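# Coat Collection Opens at Osora Community Hall

TRAMHOLM, 20th September

The Osora Community Hall has opened its seasonal clothing collection for residents of Tramholm and the surrounding villages. Coats, jackets and other warm garments will be accepted at the main desk until the end of the month and offered free of charge from the first week of the following month.

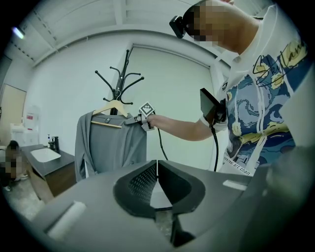 The hall expects to receive 1000 garments, the highest figure it has planned for. Last year the collection closed early when storage on the ground floor reached its limit. A second room has been made available this year under an agreement with Benedetti, the dry cleaning firm on the market square, which will also clean heavier items at no cost to the hall.

Garments are checked on arrival for missing buttons, broken zippers and worn linings. Those in good condition are placed on hangers and hung by size on racks and coat stands. Items that need repair are set aside for the sewing group, which meets at the hall 2 evenings a week. Clothing that cannot be repaired will be sent to Jekska for textile recycling.

"A coat that has been hung properly is easier to look over and easier to try on," said Leonardo Galli, who manages the hall. "In past years we put too much into boxes, and people had to dig for what they needed. We have asked for more hangers as well as more coats."

Residents are asked to wash garments before bringing them in and to empty all pockets. Wooden and plastic hangers are welcome. The hall is not able to accept shoes, bedding or underwear. Bags should not be left outside the building when the desk is closed.

Children's sizes are in short supply, according to the hall, as are men's winter coats in larger sizes. Each household may select up to 6 items. No proof of income is required, and visitors do not need an appointment.

The desk is open from noon until early evening. Donors with more than 20 garments are requested to call ahead so that space can be prepared. Parking is available behind the building, with access from the side street.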